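Sevim Erdem has repaired clocks in Drulden for most of her working life, and she still keeps her appointments in a paper diary. She took over the shop from Ju-won Do, who trained her.

"He gave me an alarm clock and told me to take it apart," she says. "Then he went to lunch. It was two days before I got it back together, and it ran slow."

Most of her work is mantel clocks that have been left in lofts. People tend to oil them before bringing them in, and she would prefer they didn't. "Old oil goes thick. If you put new oil on top, you get paste — and the paste wears the pivots."

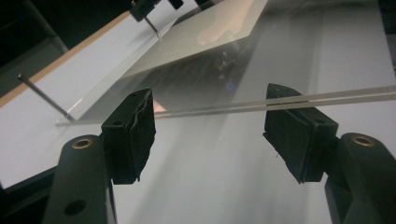 A full clean and service costs £161, and she has up to 100 clocks waiting by January. Customers are told to expect eight weeks.

She does turn work away. One man wanted the chime taken out of his grandmother's clock so that he could sleep. "I showed him the lever that silences it. No charge."

Erdem has no plans to retire, though she has begun teaching Ye-seo Han in the mornings. Han started on an alarm clock as well. "Hers kept better time than mine did," Erdem says.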